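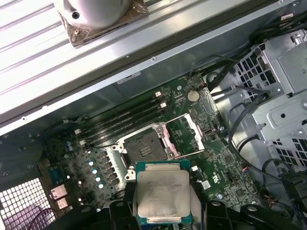 Courses > Hardware Basics > Handout 5: The Processor and Its Socket

Prepared by Maja Tomaszewski. Bring it to the bench, written on if you like.

A lot of what you have read about changing a processor is folklore. Some of it is good folklore. Most was copied from one forum to the next until it sounded like a rule, and I would like you to ask of each rule what it protects.

Start with the socket. On the boards we use, the pins are in the socket and the chip has flat contacts. Lever released, load plate swung open, and you are looking at a field of very fine springs. Bend one and you may lose a memory channel, or the whole board. This is the one warning I have never found a reason to doubt. Fingers, sleeves and cloths stay out of it.
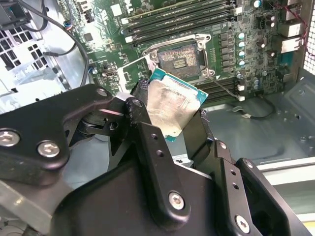 Photo: Stelteno bench set, Hardware Basics

Old paste is where the folklore gets thick. The metal lid of the chip above is streaked with what is left of it. The Clovard leaflet in your kit wants every trace gone and would like to sell you a special fluid for the job. Isopropyl alcohol and a lint-free cloth do the same work, as far as I can tell. A faint stain on the lid is not worth ten minutes of scrubbing - a lump is, and so is anything on the contact side.

As for how much paste to put back: pea, line, cross, spread thin. I have read all the arguments. Głowacki's chapter gives temperatures for each, but from a single machine with a single cooler, and I wouldn't build a religion on that. Cover the middle well and don't flood the edges.

Lowering the chip: match the notches, hold it by its sides, and put it straight down. No sliding. Closing the lever takes more force than beginners expect, so check the seating first and then trust it.

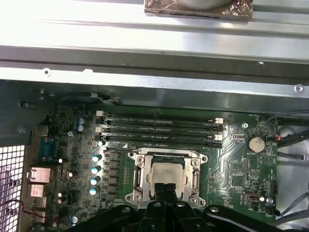
Before You Close the Case

Look at the memory slots. A board with no memory in it won't start normally, and every October someone blames the processor.

The Cuklow checklist has 40 items. I use 5 of them:

- chip level in the socket
- lever down and hooked
- cooler fan plugged in
- memory pushed in until the latches click
- no loose screw in the case

For next time, pick one rule from any guide and write half a page on how you would test it. "Everyone says so" will be sent back.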